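Murnel fabric shaver, reviewed after nine months
By Danuta Urbańczyk

I bought the Murnel in February, when my good wool coat already looked like an old sheep. The sleeves were the worst, and also the place under the arm where my bag is rubbing. My mother always used a razor for this work, very slowly, and she made holes. I did not want to make holes, so I paid for a machine.

The Murnel is not a cheap one. In the shop near my office there were shavers for less than half of the price, and I had owned one of those before, from Kurek. It lasted one winter and then the motor became tired. My colleague Hammad Durrani told me to look for a shaver with a cable or with a battery that can be changed, and the Murnel has the second thing. He was right about this. The battery comes out with one small screw and a new one is possible to order.

In the box you get the shaver, two blades, a brush for cleaning, a charging cable and a plastic guard which you put over the head when the fabric is delicate. There is also a paper manual in very small letters. The weight is 300 grams by my kitchen scale, with the guard on. After a long coat you feel this in the wrist, but the handle is a good shape and I don't need to press.

How does it cut? On flat wool it is excellent. I did the whole coat in one evening, with a cup of tea in the middle, and the next morning a woman in the elevator asked me if it was new. On thick cotton, like sweatshirts, it is also very good. On acrylic sweaters it is only fair. The little balls there are hard and they stay connected by a thread, so you must go over the same place three or four times, and each time from a different direction.

Soft things need more patience. For anything with a deep pile I use the guard and the lowest of the two speeds, and I keep the head moving in small circles. If you stop in one place, you will get a thin spot, and it does not grow back. I learned this on a pair of old pajama pants, so the damage was small. Around seams, borders and ribbed parts I stay a finger's width away. The manual says the same on its last page, where few people will read it.
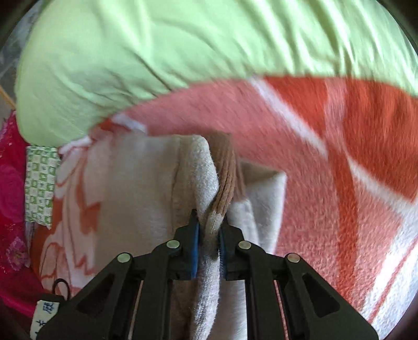

Can you use it on a fleece blanket?
With the guard on and the lower speed, and only on the places where there are pills. Lay the blanket on a hard table, make it flat with your free hand and work away from the edges. Shake it outside when you finish, or the dust will be on your black clothes for a week.

The container for the lint is my biggest complaint. It is too small. With the coat I emptied it nine times, and when it is full the machine does not warn you, it just starts to cut badly. The lid of the container is also tight, and with dry hands in winter I need to hold it with a towel. My neighbor Kazimiera Szulc has the older Kistance model, with a container almost double the size, and I am a little jealous of it. But hers is louder, and her blades cost more.

About the noise: the Murnel makes a sound like an electric toothbrush on the low speed. On the high speed it is more like a small hair dryer. I can use it with the television on, but my husband then asks for more volume.

The battery gives me a bit less than an hour. Charging takes a full evening. You cannot work while it is charging, and for me this is a real minus, so plug it in the day before you want to do a big piece.

I changed the blade one time, in summer. It was easy, you turn the ring to the left and the old blade falls in your hand. Be careful with your fingers. Clean under the blade with the brush also, there was a gray felt packed there that I did not expect.

Before buying I read many opinions on the shop's page (there were 2,151 of them, I did not read all), and a lot of people wrote that the ring breaks. Mine is still whole. Maybe they turn it too strongly.

I would buy it again for wool and cotton. If you have mostly acrylic sweaters, first try to borrow one from somebody. I give it four stars from five, and the missing star is for the lint container.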